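Flarkell Desk Monitor — Set-up Guide
Section 3: Choosing a position and first power-up
Revised July 13, 2019

3.1 Before you start

The Flarkell measures room temperature, relative humidity and carbon dioxide. Readings depend heavily on where the unit stands, so choose the position before connecting it. A unit moved after calibration must be calibrated again (see 3.4).

Check that the carton contains the monitor, the Deko wall bracket, two screws and the card bearing the pairing code. If the code card is missing, the code can also be read from the label inside the rear cover.

3.2 Choosing a position

1. Pick a spot between desk height and head height, out of direct sun.
2. Keep at least 40 cm between the monitor and any wall corner. Air in corners moves slowly and humidity readings will lag.
3. Keep the vents on both sides clear. Do not push the unit against the side panel of a desk or cabinet.
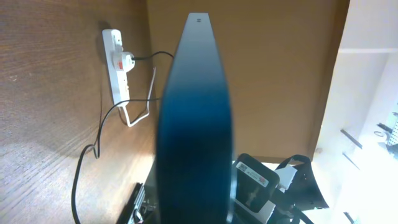
Fig. 3-1. Wood-grain panel in strong light. Avoid sunlit surfaces.

4. Do not place the monitor above a radiator, kettle or printer.
5. If the bracket is used, fix it to the wall with both screws. A single screw lets the unit tilt and the intake will face the wall.

Note: Sleeping areas may be monitored, but the status light should be dimmed first. Hold the front button until the light flashes twice.

3.3 Pairing

The Trurirari app is needed for pairing and for changing the alarm levels. It is not needed for daily use — the display shows all three readings without it.

1. Install Trurirari and open it.
2. Turn on Bluetooth. Location access is requested on some phones and may be refused.

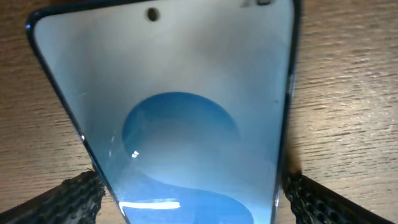 3. Select Add Unit and enter the pairing code. The code is case-sensitive.
4. Wait for the status light to change from amber to green. This can take around 16 seconds.
5. Give the unit a room name. Names longer than the display are shortened on the unit but kept in full in the app.

If the light stays amber, remove the unit from the app's list, press Reset with a paper clip and begin again at step 3. Units bought before April may ask for a firmware update at this stage. Let the update finish before doing anything else.

Caution: Do not disconnect the supply during a firmware update. A unit interrupted part-way has to be returned to Cuevas for service.

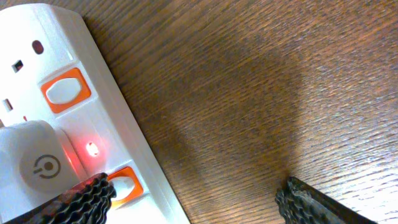
3.4 First calibration

Carbon dioxide readings are not reliable until the first calibration is complete.

1. Open a window and leave the room for the period shown on the display.
2. Select Calibrate in the app, or press the front button three times.
3. Check that the display shows CAL. If it shows E467, the air was not steady enough. Close any internal doors and repeat.
4. Close the window. The reading should settle within 200 ppm of the outdoor level before people return to the room.

3.5 Cable routing

Run the supply cable away from the vents and leave some slack behind the unit. Sharp bends near the connector shorten the life of the cable.
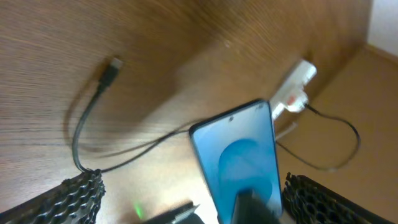 Fig. 3-2. USB-C connector and black cable on a desk surface.

Where the cable crosses a desk, secure it with the adhesive clips sold separately. Do not staple it. For wall-mounted units, use the channel in the back of the bracket, then go to Section 4 to set the alarm levels.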